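Start | News | Teams | Spielplan | Interviews | Kontakt

Kategorie: Cricket international, Interviews

„Der erste Ball in Judden, den werde ich hören, bevor ich ihn sehe“

Urho Pelkonen redet schnell, wenn es um Cricket geht, und es geht bei ihm eigentlich immer um Cricket. Der Kapitän von Sisari sitzt im Vereinsheim, vor sich einen Kaffee, den er völlig vergisst, und erzählt von der Hallenliga, die im Dezember in ihre neue Saison startet. Zum ersten Mal spielt sein Team dann zu Hause, in der umgebauten Halle von Judden. „Wir sind all die Jahre zu jedem Spiel gefahren, auch zu denen, die Heimspiel hießen“, sagt er und lacht. „Jetzt gehe ich zu Fuß hin. Mit dem Schläger unterm Arm!“

3.764 Zuschauer kamen in der vergangenen Saison zu den Spielen der Liga. Für Hallencricket in Finnland ist das eine Menge, und Pelkonen kennt die Zahl auswendig. Beim Finale gegen Kinnunen waren es rund 332, und er behauptet, jeden davon gehört zu haben. Verloren hat Sisari trotzdem, mit 5 Runs Rückstand. „Das tut noch weh. Aber was für ein Spiel! Joonas schlägt den vorletzten Ball ans Netz, alle springen auf, und dann dieser Catch von Kinnunen, einhändig, im Fallen. Ich habe mitgeklatscht, ich konnte nicht anders.“ 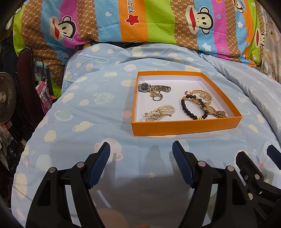 Neue Gesichter im Kader

Joonas Lindqvist bleibt, das war die wichtigste Nachricht des Herbstes. Dazu kommen drei Neue, und bei einem von ihnen gerät Pelkonen richtig ins Schwärmen: Timothée Le Goff, Linkshänder, Spinner, bisher in der Bretagne aktiv. „Der Junge dreht den Ball auf Kunstrasen, als läge da ein Magnet drunter. Im ersten Training hat er mich dreimal hintereinander ausgeworfen. Dreimal! Ich bin seit Ewigkeiten dabei und stand da wie ein Anfänger.“ Wie man sich verständigt? „Englisch, ein bisschen Finnisch, viel mit den Händen. Die Feldpositionen kann er schon besser aussprechen als Joonas.“

Auch an der Linie hat sich etwas getan. Leena Turunen übernimmt das Training von Jarmo Heiskanen, der sich künftig um den Nachwuchs kümmert. Turunen lässt viel laufen und noch mehr werfen, erzählt Pelkonen, und sie stoppt jede Übung, bei der zwischen den Wickets getrödelt wird. „In der Halle sind die Wege kurz, da entscheidet ein halber Schritt. Früher haben wir auf den großen Schlag gewartet. Leena will, dass wir jeden einzelnen Run mitnehmen, auch den hässlichen.“ 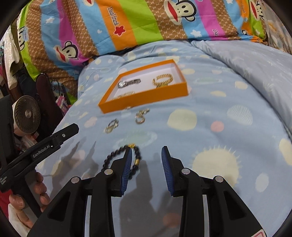
Im Training sehe man das schon, meint er, vor allem bei den Jüngeren, die inzwischen loslaufen, bevor er überhaupt gerufen hat. Ihm selbst fällt die Umstellung schwerer. „Meine Knie haben da eine eigene Meinung“, sagt er, „aber die werden überstimmt.“

Zum Auftakt geht es gleich gegen Jurnoleo, den Aufsteiger, über den man bisher wenig weiß. Pelkonen hat sich zwei Testspiele angeschaut und war beeindruckt, besonders vom Eröffnungspaar. „Die haben überhaupt keine Angst. Erster Ball, volles Risiko, ab in die hintere Netzwand. Wunderbar anzusehen, solange man nicht selbst wirft.“ Le Goff soll deshalb früh an den Ball, vielleicht schon im zweiten Over. Festlegen will sich der Kapitän noch nicht, das sei Leenas Sache.

Und das Ziel für die Saison? Da muss er nicht überlegen. „Wieder ins Finale. Und wenn dann wieder Kinnunen wartet, umso besser, ich freue mich jetzt schon drauf.“ Dann schaut er auf die Uhr, springt auf und greift nach seiner Tasche. In zehn Minuten beginnt das Netztraining, und wer zu spät kommt, sammelt bei Turunen die Bälle ein.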